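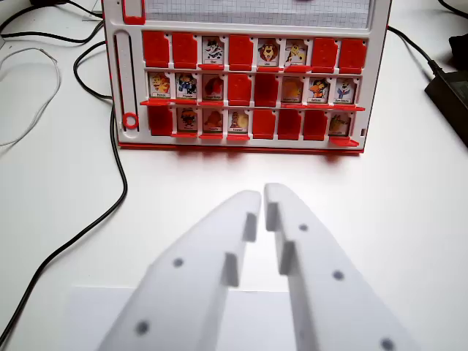 손목 카메라 장착 그리퍼, 핑거 교체 후 플랩 접촉점이 한쪽으로 밀리는 현상

분류: 로봇/자동화 > 엔드이펙터 > 설정 및 보정
작성일: 2019년 5월 7일
작성자: cell_note

탁상용 조작 셀을 하나 관리하고 있습니다. 대상물은 Guess Who 방식의 게임판입니다. 흰색 플라스틱 프레임에 창이 가로 8칸, 세로 3줄로 있고, 칸마다 빨간 플랩이 힌지로 달려 있습니다. 로봇은 지정된 칸의 플랩을 세우거나 눕힙니다. 판은 흰 테이블 위에 세워 두고 정면에서 접근합니다.

구성은 다음과 같습니다.
암: 6축, 가반하중 3 kg급
그리퍼: Flaklow 평행형 전동, 핑거 교체식
핑거: 흰색 무광, 끝으로 갈수록 좁아지는 형상, 안쪽 모서리에 돌기 있음
카메라: 손목 장착 소형, 화면 하단에 양쪽 핑거가 항상 들어옴
제어 프로그램: Vahidi 셀 컨트롤러

3월에 핑거를 같은 도면의 새 부품으로 교체했습니다. 그 뒤로 접촉점이 목표보다 오른쪽으로 치우칩니다. 가운데 칸에서는 문제가 없는데 양 끝 칸으로 갈수록 심해지고, 플랩이 연속으로 서 있는 구간에서는 옆 칸 플랩까지 같이 건드립니다. 교체 전에는 200회 반복에서 이런 오류가 없었습니다. 교체 후에는 200회 중 성공이 137회입니다.

지금까지 해 본 것:
그리퍼 원점 복귀를 다시 수행했습니다. 변화가 없습니다.
핑거 고정 볼트를 풀었다가 다시 조였습니다. 편차 크기가 조금 달라졌지만 방향은 같습니다.
조명을 바꿔 봤습니다. 변화가 없습니다.

핸드아이 보정은 하지 않았습니다. 카메라 브래킷은 건드리지 않았으니 보정값은 그대로 유효하다고 봤습니다. 그런데 핑거를 갈 때 손목 쪽 커버를 한 번 벗긴 것이 마음에 걸립니다. 핑거가 문제인지 카메라가 문제인지 구분하는 순서를 알고 싶습니다. 핑거 끝은 완전히 닫지 않고 좁은 틈을 남긴 상태로 접근시키고 있습니다.

작성자: tcp_offset
채택된 답변

증상이 두 가지 섞여 있으니 나눠서 확인하십시오. 전체가 일정하게 오른쪽으로 밀리는 성분은 TCP 오프셋입니다. 중앙에서 멀어질수록 커지는 성분은 대개 판의 자세 추정이나 핸드아이 회전 오차에서 나옵니다. 중앙 칸이 정상이라고 하셨으니 저는 두 번째를 먼저 의심합니다. 다만 볼트를 다시 조였을 때 편차가 달라졌다면 핑거 안착면도 정상은 아닙니다.

점검은 기계 쪽부터 합니다. 안착이 불안정한 상태에서 보정하면 다음에 볼트를 만질 때 다시 틀어집니다.

1. 핑거 안착면
핑거를 빼고 캐리지 접촉면과 핀 구멍을 닦습니다. 출력물이라면 핀 구멍 가장자리에 남은 찌꺼기를 칼로 정리합니다. 핀을 먼저 끼우고, 핑거를 기준면에 민 상태에서 볼트를 교대로 조입니다. 한쪽을 끝까지 조인 다음 다른 쪽을 조이면 핑거가 회전합니다. 토크는 그리퍼 설명서 값을 쓰고, 수지 핑거라면 와셔를 넣으십시오.

2. 좌우 대칭
그리퍼를 천천히 닫아 양쪽 끝이 만나는 위치를 봅니다. 끝면 높이가 서로 다르거나 벌어진 채 만나면 1번으로 돌아갑니다. 안쪽 돌기끼리도 마주 보는지 확인합니다. 돌기가 먼저 닿으면 끝이 닫히지 않고, 힘을 주는 만큼 핑거가 휘어서 접촉점이 옆으로 갑니다.

3. TCP 재설정
뾰족한 고정 핀 하나를 테이블에 세우고, 두 핑거 끝의 중간점을 서로 다른 자세 네 개 이상으로 맞춥니다. 자세 차이가 작으면 계산값은 나오지만 쓸 수 없습니다. 접근 시 틈을 남긴다면 TCP도 그 개도에서 잡으십시오. 완전히 닫은 상태와 값이 다르면 좌우 핑거의 이동량이 다르다는 뜻이고, 이때는 그리퍼 내부를 봐야 합니다.

4. 카메라와 판 구분
판을 치우고 보정판을 같은 위치에 세웁니다. 손목 자세를 바꿔 가며 촬영하고, 각 촬영에서 계산한 보정판 위치를 로봇 베이스 좌표로 비교합니다. 값이 흩어지면 핸드아이가 틀린 것입니다. 값이 모여 있으면 카메라는 정상이고, 판의 모서리 검출이나 칸 간격 모델이 원인입니다.

커버를 벗겼다면 저는 4번 결과와 무관하게 핸드아이를 다시 합니다. 카메라 브래킷 볼트를 커버와 같이 물리는 구조가 많습니다. 카메라가 직접 풀리지 않아도 브래킷이 눌렸다가 돌아오면서 각도가 변합니다.

보정 후에는 좌우 끝 칸과 가운데 칸을 줄마다 찍어서 확인하십시오. 가운데만 맞추고 끝내면 지금과 같은 상태가 됩니다.

작성자: linemaint

그냥 프로그램에서 X 오프셋을 왼쪽으로 주면 됩니다. 저희도 Vahidi 쓰는데 핑거 바꿀 때마다 그렇게 합니다. 보정 다시 하면 반나절 갑니다.

 덧글, cell_note: 오프셋은 이미 넣어 봤습니다. 오른쪽 끝 칸을 맞추면 가운데가 틀어집니다.

 덧글, linemaint: 그러면 칸별로 따로 넣으세요.

 덧글, tcp_offset: 칸별 오프셋은 판 위치가 조금만 바뀌어도 무효입니다. 판을 지그로 고정한 경우가 아니면 권하지 않습니다.

작성자: plosia_lab

위 채택 답변의 순서에 동의합니다. 세 가지만 보탭니다.

판 고정. 정면에서 플랩을 밀면 반력이 전부 판의 바닥으로 갑니다. 이런 게임판은 가벼워서 흰 상판 위에서 쉽게 미끄러집니다. 옆 칸이 같이 닿는 현상은 첫 시도가 아니라 몇 번 민 뒤에 늘어날 수 있으니, 오류가 몇 번째 동작에서 나왔는지 기록을 보십시오. 뒤로 갈수록 많다면 판이 돌아간 것입니다. 하단의 빨간 받침 뒤쪽에 스톱퍼를 두 개 대고, 앞쪽은 그리퍼 진입을 막지 않는 낮은 클램프로 누르면 됩니다. 양면테이프는 열이 오르면 밀려서 저희는 쓰지 않습니다.

케이블. 판 왼쪽으로 검은 케이블이 굽이쳐 지나가고 오른쪽에는 전원 어댑터가 놓여 있습니다. 끝 칸으로 갈 때 손목이 옆으로 나가므로 작업 영역 안의 케이블은 테이블 가장자리로 빼고 클립으로 고정하는 편이 낫습니다. 판 뒤로 도는 선도 마찬가지입니다. 선이 당겨질 때 판 모서리를 건드리면 위치 추정이 한 번에 틀어지고, 로그에는 이유가 남지 않습니다.

검출. 흰 프레임, 흰 테이블, 흰 핑거 조합은 윤곽 검출에 불리합니다. 프레임 바깥 윤곽 대신 빨간 테두리와 하단의 빨간 띠를 기준으로 잡으면 안정적입니다. 플랩도 같은 빨간색이니 색만으로 분리하지 말고 영역의 길이 조건을 같이 거십시오. 핑거가 차지하는 화면 하단은 마스크로 제외합니다. 핑거를 교체했다면 마스크도 다시 그려야 합니다. 예전 마스크가 새 핑거 끝을 다 덮지 못하면 핑거 모서리가 판의 특징점으로 들어갑니다.

이 마지막 항목은 저희 Clilulel 셀에서 겪은 것입니다. 기계 쪽을 이틀 점검한 뒤에 마스크를 보고 찾았습니다.

덧글, cell_note

결과 남깁니다.

안착면: 왼쪽 핑거 핀 구멍에 찌꺼기가 있었습니다. 제거 후 닫았을 때 끝면 높이가 맞습니다.
TCP: 재설정했습니다. 접근 개도 기준으로 잡았습니다.
핸드아이: 보정판 위치가 흩어졌습니다. 자세 11개로 다시 보정했고, 카메라 브래킷 볼트 하나가 커버와 공용인 것을 확인했습니다.
마스크: 새 핑거 기준으로 다시 그렸습니다.

이 상태에서 200회 다시 돌렸고 실패는 9회입니다. 전부 오른쪽 끝 칸이고 후반에 몰려 있습니다. 판이 밀리는 것으로 보고 스톱퍼를 가공 중입니다. 핑거 교체 절차서에는 핸드아이 확인과 마스크 갱신을 추가했습니다.

덧글, tcp_offset

스톱퍼를 댄 다음에는 판 위치 추정을 매 동작 전에 하는지, 시작할 때 한 번만 하는지도 확인하십시오. 한 번만 한다면 매 줄이 끝날 때마다 다시 하도록 바꾸면 됩니다. 주기 시간은 조금 늘어납니다.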